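July, notebook 3, morning into late afternoon

Picking up the Fallent board again. Yesterday's problem still there: simulated circuit talks to the real GPS module fine for a bit, then the serial side goes quiet and the model sits waiting for a line that never ends.

First thing, checked the port pair. Virtual ports 3 and 4 joined, both at 9600, no parity. Simulator opens one end, the little logging script opens the other. Opened them in the wrong order twice. If the script goes first the simulator says the port is busy and then pretends it isn't. Order for now: pair tool, simulator, script.

Swapped the USB adapter for the one out of the Husten drawer. Same fault. Swapped the cable, same. So probably on our side.

Then put the scope on the real TX line. Clean edges, 3.3 V high, idle level good. Module is sending the whole time, even after the model has gone deaf. That lets the module off.

Eduard Slanina came by before lunch and asked how big the receive buffer was. Didn't know. Went through the firmware: ring buffer, index wraps with a mask, and the mask is for a power of 2 but the size isn't one any more. Somebody made it bigger for the Ouali job (possibly me, the comment is in my style). So it writes over its own tail and the end-of-line character goes missing.

Counted the bytes in the log to be sure. Stops at 2,088 every run, both adapters. Should have counted yesterday, would of saved an afternoon.

Fix: size back to a proper power of two, and a check at build time so it fails loudly if anyone changes it. Rebuilt, loaded the new hex file into the model, cleared the old one out of the project folder as the simulator will happily keep using it.

Ran it over lunch. Still going when I got back. Log well past the old stopping point, no broken lines that I could find with a quick search. Leaving it on till the evening.

Other bits:

- Simulator runs slower than real time when the display part is on the sheet. Serial then bunches up. Took the display off for these tests. Needs to go back on before Balirbridge see anything.
- Ground between the breadboard and the adapter was a crocodile clip on a crocodile clip. Soldered a proper lead, red, only colour left. Labelled it GND in big letters.
- Level shifter: the spare one gets warm with nothing connected. Binned.
- Script drops the first line after opening the port. Harmless, it's half a sentence anyway, but the parser shoudn't complain about it. Put in a skip.
- The 5 V rail dips when the GSM module registers. Have only seen it once on the scope, not saved. Try a bigger cap across the supply and trigger on the dip.

Tomorrow: same test on the real board, no simulator, to see if the old firmware fails at the same byte. Then GSM. Ask Eduard if the Ouali units went out with the bad mask in them, and if so which ones. 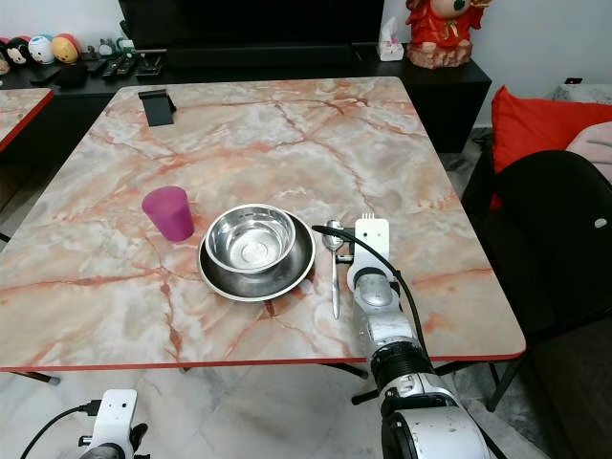

Cup, bowl on plate, spoon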